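Evaluating the Surkau Gripper Kit for Light Packing Work
Project report by Antigoni Lazaridis and Hamisi Owino
Supervisor: Behrouz Hosseinzadeh

1. Why this kit

The department gave us 200 euros for hardware, which in robotics buys either a very good screwdriver set or the Surkau kit. We bought the kit. The sales page promises "bench to bakery in one afternoon". Our afternoon began in March and ended in July.

In the box were two fingers, a wrist mount with a small camera, a cable slightly too short for any arm we own, and a manual in which page 20 refers the reader to page 20.

2. Task

We wanted the gripper to pick up bread rolls and put them in a gift bag. Naomi Owino, who once worked in a bakery, said she could do this without a grant.

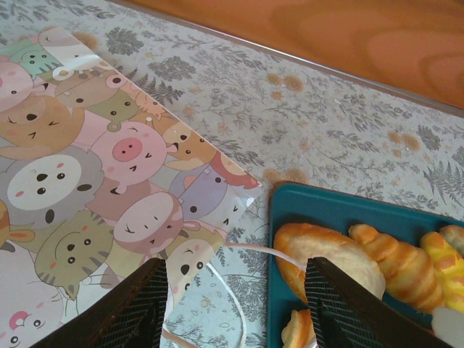

Picking was scored over 100 attempts, split evenly between the supplied software and our own. A pick counted if the roll left the tray and was still recognisably a roll afterwards. The mesh pads on the fingers are the best part of the kit, and we would buy them separately if Surkau sold them that way. Vision was harder work. Between the cartoon pigs and bears on the bag and the ferns on the tablecloth, the supplied detector had plenty to be interested in, and its default settings treat every strong outline as a possible object. Glare on the shiny border of the bag did not help either.

3. Results

Supplied software: 19 good picks out of 50.
Our software: 41 out of 50.

Most failures were squashed buns. Lowering the closing force fixed this, though the setting is filed under "Display". Twisted rolls gave less trouble than round ones, and we do not fully know why. Tatu Chege suspects the ridges.

Bagging was never scored. The bag won.

4. Would we recommend it?

For teaching, yes, with a longer cable. For an actual bakery, ask Naomi.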